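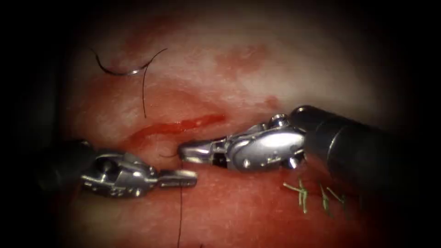 Suturing again. Three weeks of it now and my hands still don't believe me.

Quick one tonight, I have to be up at five. But I promised myself I'd write something down every few days this spring and I've skipped most of May already, so.

The needle. I spend more time thinking about the needle than about anything else in my life right now, including rent. A curved needle wants to go in a circle and you have to let it. You don't push. Every time I push, it comes out somewhere dumb. Rosaura Zapata (who taught me basicaly everything before I moved to Wustport) used to make us practice the wrist turn with a pencil while we waited for the elevator. People stared. I still do it at the bus stop.

Things I wrote on the back of my hand list this week, copied here so I can throw the paper out:

Load it about two thirds back from the point. Not the middle. I keep grabbing the middle.

Look where the needle is lying before you go get it. Which way does the arc open, where is the thread hanging. Two seconds. Saves you a minute of flipping it over.

Tail short. Shorter than that.

Don't pinch the edge of the cut. Lift it. Arnulfo says "like turning a page in a library book" and ok, fine, that one helped.

Blink.

I did 30 passes on Tuesday's pad, or whatever day that was, the days are soup. Maybe half of them I'd show another person. The spacing drifts on me, starts out nice and even and then by the far end I'm in a hurry and they get wide. Teófilo Giraldo looked at my row and said "you can tell where you got hungry." He was right, I'd skipped lunch.

Knots are better. Knots are honest to god better. The first throw used to slide loose every time I went back for the second, and I had this habit of yanking to fix it, and then the edges bunch up like a bad hem. Now I lay it flat and leave it alone. Cross the hands, lay it down, leave it alone. My mother sews and she laughed at me over the phone for a good while about this, a grown woman with loans learning what she taught me at nine with a pillowcase.

What I can't get used to is the color. On foam everything is one beige and the cut is just a slot. On tissue it's pink and white and red and it all shines, and the light hits the middle so hard that the sides just go away. I lose the edge of the incision in the glare. Édgar told me to quit staring at the brightest spot and look next to it. Like looking at a faint star. Trying that tomorrow.

Also thread vs. shadow. Thin dark thread, dark shadow, good luck. I reached for a shadow twice. Nobody said anything but I know they saw.

Other stuff, fast:

The Rangel building still has no working coffee machine. Fourth week. I bring a thermos.

Bought the expensive insoles, $261 for the pair, yes I know, no I don't want to discuss it. Feet hurt less. Back hurts the same.

Finished the library book about lighthouses. Good until the last two chapters.

Efraín Villca is selling his bike if anybody in Wustport wants one, it's a little small for me or I'd have it already. Brakes need work. Write me and I'll pass it on.

Next week is running closures, one long thread instead of seperate stitches, and I'm told everything I just got good at gets harder becuase the slack has to go somewhere. Cannot wait. Kind of mean that.

Ok bed. Pencil's on the nightstand.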